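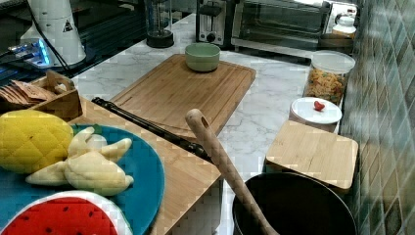
Counter 2, back row: blender, toaster, toaster oven.

Kitchen inspection checklist, Wellen Unit 41
Inspector: Polyxeni Triantafyllou
Date: May 18, 2021

Appliances
1. Toaster and toaster oven side by side. Comment: confirm clearance against the manual for each unit.
2. Blender jar upright on its base. Pass.
3. Cords and plugs. Comment: unplug toaster before emptying crumbs. Last crumb tray cleaning logged in February.

Surfaces
4. Cutting board, juice groove. Comment: check groove for residue with a flashlight. Re-oil every 12 weeks.
5. Board stability. Comment: fit a non-slip mat under the board before any knife work.
6. Towel folded on top of toaster oven. Fail. Combustible material on a heating appliance. Move to a hook before the oven is switched on.
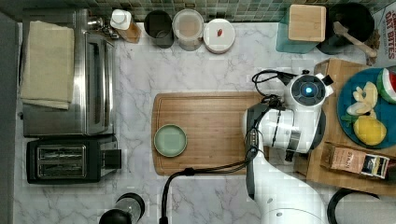
Food storage
7. Dry goods in lidded jars. Pass. Add contents and date labels where missing.
8. Boxed snacks (OAT BITES). Comment: check date code; store off the counter.
9. Wooden spoon in crock. Inspect for splits.

Open items: 1, 5, 6. Reinspect after correction.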